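# Fomton two-arm bench set

Two arms, one white table, one bin. Price on request from Fomus.

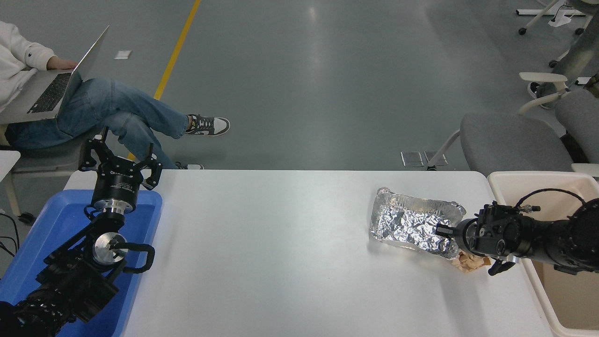 ## What you are buying

The Fomton set is a pair of jointed arms with parallel grippers, sold for light sorting and clearing jobs at table height. Both arms are black. Each one can be ordered alone, but the set price only applies to a pair bought on one order.

The set includes:

- two arms with grippers fitted
- two controllers and power supplies
- one emergency stop button on a 3 m lead
- Mutiso control software, one seat, first year paid
- printed set-up guide

It doesn't include a table, trays, bins or a computer. Most buyers already have something suitable. If you don't, see the planning notes below before you order anything new.

## Order codes

| Item | Code |
|---|---|
| Full set, two arms | FT-1009 |
| Single arm | FT-200 |
| Spare gripper | FT-78 |
| Finger pack, soft tip | FT-51 |

## Planning the space

Allow for the table and for what stands beside it. An arm at the end of the table will swing past the edge, so leave that side clear of walkways and decide early where the waste bin goes. A bin standing off the end of the table, under the arm's reach, saves table space and is easy to empty.

Foil trays, paper scraps and similar rubbish are a fair test of a gripper. Foil creases when it is pressed and seldom keeps the same shape twice. If this is your main job, order the soft finger pack with the set – adding it later means a second delivery charge.

Cables need slack at every joint. Tie them to the arm, not to the table leg.

People can work from chairs nearby, provided they are outside the reach marked in the guide. We suggest floor tape for this.

## Costs after the first year

The Mutiso seat renews every January. If you let it lapse the arms still run saved jobs, but you can't edit them or add new ones. Budget for one set of fingers per arm each year, and more if you handle metal.

Service is through Dedero, who hold the spares. A yearly visit covers joint checks, cable checks and a software update. Travel is charged separately outside the mainland.

## Delivery and returns

The set ships in two boxes and takes two people to unpack. Keep the foam inserts, as we can't accept returned arms without them. Unused sets can be sent back within 30 days, less carriage. Opened finger packs can't be returned.

Page last changed Tuesday, March 28, 2023 – spare gripper code corrected.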